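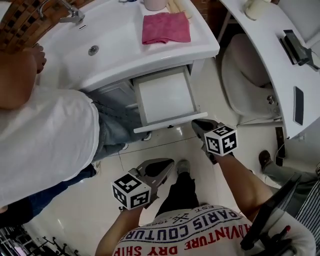
The second period of the Kirar trial covered the hand-held gripper kit supplied by Drastero, which we are assessing for purchase under the Stulten grant. Work moved from tabletop tasks to fixed furniture, beginning with drawers and cupboards in the bathroom area. The drawer under the basin is a good test of the kit because its handle is small and dark and sits on the front edge, and the operator has to work with one gripper in each hand at floor level. The white marker cube on top of the gripper has to stay in view of the head camera throughout, and at this height a forearm can easily get in the way.

Report date: October 23, 2026
Prepared for: Stulten grant office
Product under review: Drastero two-hand gripper kit

Progress against plan

The target for the period was 1000 recorded drawer and cupboard tasks. All were recorded, and 326 were rejected at checking. Most of the rejected recordings had lost sight of one marker cube for too long to be used. The rest were stopped early by the operator or saved under the wrong task name.

The kit was used by 7 operators. Training takes half a day, and we have now cut the written guide from the supplier down to two pages. Operators find the jaws easy to control. They report that the grippers become tiring when held low, so sessions at the basin are now shorter than those at the table.

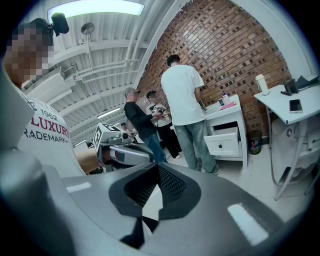
Gripper camera view of the work area, with the drawer unit against the brick wall.

Faults and supplier response

We logged 4 faults with Drastero. Two were loose marker cubes, repaired on site with the screws supplied. One was a charging fault and the unit was exchanged within the week. The last concerns the recording software, which drops the sound track on long sessions. Drastero has accepted this as a fault but has not given a date for the repair. It does not affect our results.

We also compared the kit on paper with the Hsieh system quoted in April. Hsieh includes a longer warranty but charges separately for each software seat, and its quote does not cover spare jaws. We have asked for a revised figure.

Spending

Spending is within budget. The only unplanned cost was a second set of batteries.

Next period

Work will move to taps, lids and folded cloth. We will repeat the low drawer tasks with the head camera tilted further down, and report the rejection rate separately. A decision on purchase is needed before the loan agreement ends, and we ask the grant office to confirm whether the spare parts contract can be charged to the equipment line.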